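We left Loltavthorpe at 11 in the morning with a full tank and a bag of sandwiches, later than planned. The road north was quiet, mostly farm country, and the only real stop before lunch was a gas station with one working pump.

Total distance for the day was 332 km. On paper that is an easy drive, but the last part after Wostex is gravel and we dropped to half speed. There are two creek crossings. Both were low in June, though the marker posts suggest they can get a lot deeper.

Breathnach is smaller than it looks on the map – one main street, a general store, a bakery that closes at 2, and a campground behind the sports field. Our site cost 30 dollars with power. The showers were clean and the water pressure was good. The ground is hard, so bring decent tent pegs. We bent several.

In the afternoon we walked out to the lookout. The track starts behind the campground and climbs steadily for about an hour. It was windy at the top and we didn't stay long, but you can see all the way down the valley to the lake at Lokton, where we were headed next. Coming down was harder on the knees than going up.

Dinner was pasta on the camp stove. I wrote up my notes afterward and went to bed early.
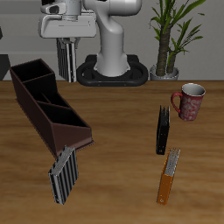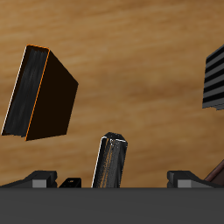
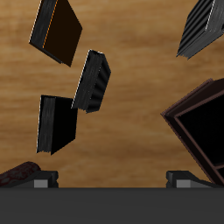

Next stop: Lokton

The plan is two nights by the lake. The store owner in Breathnach told us to fill up before leaving, as the pump at Lokton is often out of diesel. I also want to get the left rear tire looked at – it has been losing a little air since the gravel.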